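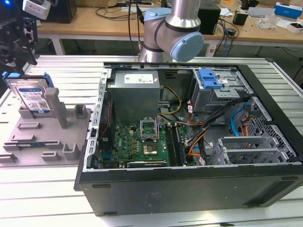

Desktop Tower, Used, for Parts and Repair Practice
Sold by Tramden Surplus, Naladton

Full-size black desktop tower, sold with the side panel off so buyers can see what they are getting. These come to us from office clear-outs and are meant for teaching benches, repair classes and anyone who needs a cheap source of spares. They are not sold as working computers. There is no hard drive with data on it and no operating system.

What comes in the case

Chassis: black outside, bare metal inside, with small feet and vent openings in the metalwork.
Power supply: gray box unit with its label still on the top face. Leads are left attached.
Motherboard: green, maker's own board. The CPU socket has a lift-up metal frame and a retention lever.
Processor: included, may be shipped in the socket or packed on its own.
Memory: two modules on most units. Check the stock note on your order, as some go out with bare slots.
Drive bays: metal, with blue plastic latches.
Cables: power and SATA leads as found.

The drive bays are the reason many schools pick this tower over newer ones. The blue latches can be reached from the open side with the case lying flat, and the bays sit well away from the processor, so two students can work on one machine without getting in each other's way. The plastic is fairly stiff on units that have been stored cold. Let the case warm up in the room before pressing on a latch. 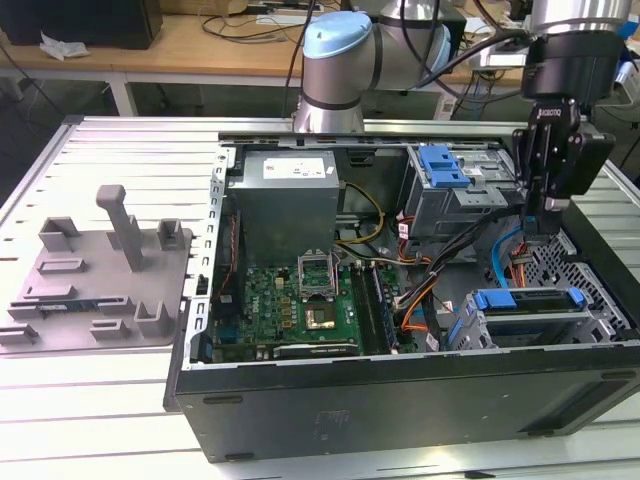
Cable runs are left the way the last owner had them. On some towers the main bundle crosses the middle of the case and has to be moved before the memory can be lifted out. We don't tie or trim anything – classes usually want the practice. Do not pull on the thin SATA leads to free a drive. Hold the connector and ease it off.

Keep the power cord out of the building if you can, and out of the room if you can't. The power supply must stay closed. It has no parts inside that a student should touch, and we will not take back a unit with the cover opened.

Loose blue clips and latches

Spare plastic parts are sold in mixed bags under the Pistberg name. A bag holds 11 pieces, used, sorted by color but not by model. We can't match a single piece to a single tower by phone or email. Schools ordering 126 bags or more should ask for the pallet rate.

Our own bench tests put one latch through 500 open-and-close cycles before it felt slack. Clips that slide on to a drive wear sooner at the ends. If a clip no longer holds, replace it, and don't glue it. 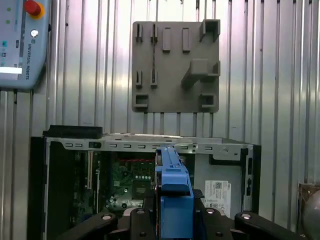
Paulauskas wrote in to say the clips are easier to seat if the drive is already lined up in the bay, and that a first-time class should start with the latches and leave the processor for a later lesson. "We went through a full bag in one term, mostly from people pushing at an angle. Would order again, but I'd like the bags sorted by size."

Sorting by size is planned for the next batch, due in July. Bags already in stock will go out mixed.

Shipping

Towers ship one to a carton, lying flat, with foam on all sides. Keep the carton until you have checked the contents. Missing parts should be reported before the case is used in class. Pickup from the Naladton warehouse is free, through the side door, until 4 p.m.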